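Nikau folding cell

The Nikau folding cell, usually just called Nikau, is a two-arm robot workstation for handling cloth, together with the simulated copy on which most of its settings are tried first. It was put together at the Herrero workshop by Lamisi Ackah and Lucía Requena, and its job is a humble one: pick up a towel, fold it, and put it in a basket. Cloth is among the hardest things a robot can be asked to handle, and Nikau has become a favorite among people who enjoy seeing how much of that difficulty can be met by careful setup.

The simulated copy runs in a package named Makis. Changes to the arm bases, the grippers or the cameras are normally made in Makis, run until they behave, and then carried over to the hardware.

Name and history

Requena chose the name for the nikau palm, whose fronds fold up from a central stem. The first version had one arm and a clamp, and it could fold a towel only if somebody had laid it out perfectly flat. Ackah added the second arm the following spring. The single-arm program was thrown out completely, apart from the routine that parks the arm, which is still in use and still carries the old comments.

The simulated copy came third. It began as a bare floor with two arms on it and grew as the team found out what mattered. Noelia Cordero modeled the rest of the room, right down to the cart and its clutter, after noticing that a camera program tuned on an empty background became confused when it met a busy one. Her room is still the default.

Layout

Both arms stand on the same side of a large pale mat and reach across it. The mat gives the cameras a plain surface to work against, a great help when the floor around it has a busy pattern. The cloth goes down in front of the arms, and the basket sits near one corner of the mat, in easy reach of the farther arm.

The arms are known as Orange and Red, after the colored part near each gripper. The names appear everywhere: in the logs, on the spare parts drawers and in conversation. Operators who started with "left" and "right" gave it up quickly, as left and right depend on where a person happens to be standing.

White corner marks on the floor show where the mat belongs. They are the reference for everything else in the cell. If the mat has wandered from its marks, it is moved back before anything is measured.

Setting up

A full setup starts with the mat. Once it is square to the marks, the base plates are placed and checked with a straightedge, and each arm is sent to its parking pose with the gripper open. The cables get a look at this point. Each should have enough slack to form a loose loop at the joint, with none of it dragging on the mat. Trinidad Mateos, who wrote the current procedure, asks for the arm to be swung by hand through its full reach while a second person watches the cable, a slow step that has saved more than one connector.

Next comes the meeting test. Orange and Red are brought toward a single point at the edge of the cloth, at low speed, until the tips are close together. It is the most exacting part of the job and a lovely thing to watch when it goes well. Two machines mounted separately, each with its own idea of where the world is, have to agree on one small patch of fabric. Any error in either base shows up here at once.

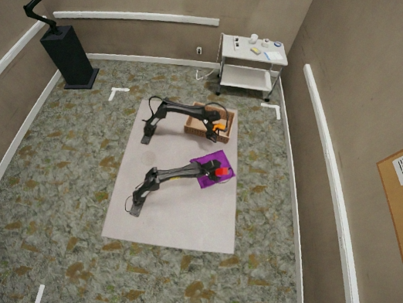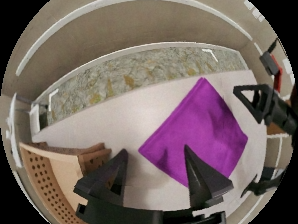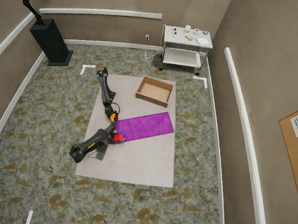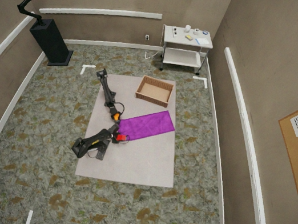 Simulated views of the cell with the purple cloth. The round view is from a gripper camera; the others look across the room.

A base that fails the meeting test is corrected in rotation first and position second. Doing it in the other order works too, but tends to need a second pass. Corrections are entered in the base file, and the test is repeated from the parking pose, never from wherever the arms happened to stop.

Cameras

Nikau uses room views for planning and gripper views for the final approach. The gripper cameras have very wide lenses, so straight edges come out as sweeping curves. This looks alarming to newcomers, but it suits the work beautifully: the fingers, the cloth and part of the other gripper can all be seen together, and the planner can follow a fabric edge while the finger closes in on it.

The price is a fussy calibration. The lens model has to be fitted again whenever a camera has been taken off, and a poor fit shows itself first near the rim. Cordero's method is to lay a ruler across the mat and move the gripper over it in small steps, comparing the corrected views with the real length. A standard fit takes 50 views. With fewer, the center of the picture comes out fine and the outer band does not.

Looking after the grippers

Finger tips are the parts that get the most attention. Lint builds up on them, and a linty tip slides over a hem that a clean one would catch. Tips are wiped between sessions with a dry cloth. Solvent was tried for a short time and left a film that made matters worse.

The gripper bodies are from Trukov and are held by 8 small screws, tightened in a cross pattern. They are easy to reach with the arm parked, apart from the two closest to the cable, for which a short key is needed. The gripper should close evenly when it goes back on. If one finger arrives before the other, the linkage is probably one tooth out, and the cover has to come off again.

Begoñe Zabala keeps the repair log, a wonderfully readable document that runs to 1336 entries. A large share of them concern cables. Others are shorter and stranger, such as the single line "Red sulking, see July," which points to a long account of a worn bearing that could be felt by hand well before any reading changed. Her entries give the symptom as it was first noticed, even when the first guess was wrong, and new operators are encouraged to read them for that reason.

Cloth

The usual test piece is a purple towel. The color stands out well from the mat and from both arms, and creases show up faintly on it. Towels with stripes are used later, once the plain one is being folded reliably, and white ones are left for last.

In Makis the cloth has its own settings for stiffness, thickness and grip. Getting these right has taken more patience than any other part of the copy. A simulated towel that is too stiff springs open after every fold, and one that is too limp slumps through the fingers like wet paper. Ackah tunes the values by hanging a real towel from one corner, measuring how it drapes, and adjusting the copy until the two agree. Since new settings can fix one behavior and spoil another, a change to the cloth is kept only after 70 complete runs, including the basket step.

Shutting down

At the end of a session the cloth is taken off the mat and both arms are parked, Orange first. Red's parking path passes through the space above the mat where Orange often finishes, and the order is enforced by the program as well as by the procedure. Power to the grippers goes off before power to the arms. The base file is saved under a new name if any correction was made, and the old one is kept beside it.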